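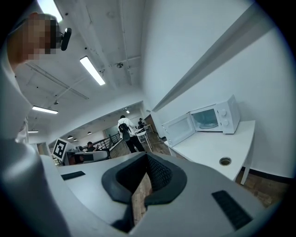

Rubber finger pads, with a bit of wooden floor showing between them.

I went to the Vulero demo afternoon in August to try paying for things in virtual reality. I had read the leaflet twice and still wasn't sure what I would be doing, so I put my name down for the 10 o'clock slot and got the early train.

The software is made by a small firm called Plasex. You put on a headset and you are in a shop called Skavidby, which sells lamps, rugs and garden chairs. You walk between the shelves by pointing a controller at the floor. When you want something you look at its price tag until a ring fills up, then you nod. That is the payment. A receipt appears by your left hand and you can drop it in a bag.

I bought a lamp by accident within the first minute. The play money they gave us was 200 pounds and the lamp was 47, so I had enough left for a rug, which I did mean to buy. Returning the lamp took longer than buying it. You have to find the returns desk, which is behind the garden chairs, and then read out a code. My headset misheard the code the first time.

Cledwyn Ruddock ran the session. I asked him what stops someone paying by accident with real money, and he said there would be a spending limit and a spoken PIN for anything over 32 pounds. I asked whether people would want to say a PIN out loud in their living room. He said they were looking at that. He was pleasant about it and wrote my question down.

The picture was sharp enough to read the small labels, which I can't say for the headset I have at home. The sound was poor. There was music in the shop and I couldn't find how to turn it off. I wear glasses and they fitted under the headset with the spacer in, but I had marks on my nose until lunch.

Wikström had the next slot, with a virtual museum tour where you can give money to the museum at the end of each room. I only saw two rooms. The giving part used a big plain button and a second screen asking if you were sure, and I got on with that much better.

I would use something like this for looking at furniture before buying it, mainly to see how big it is. I'd still rather pay on the website afterwards. Plasex say they will have a version for home headsets next spring and I have signed up for the email.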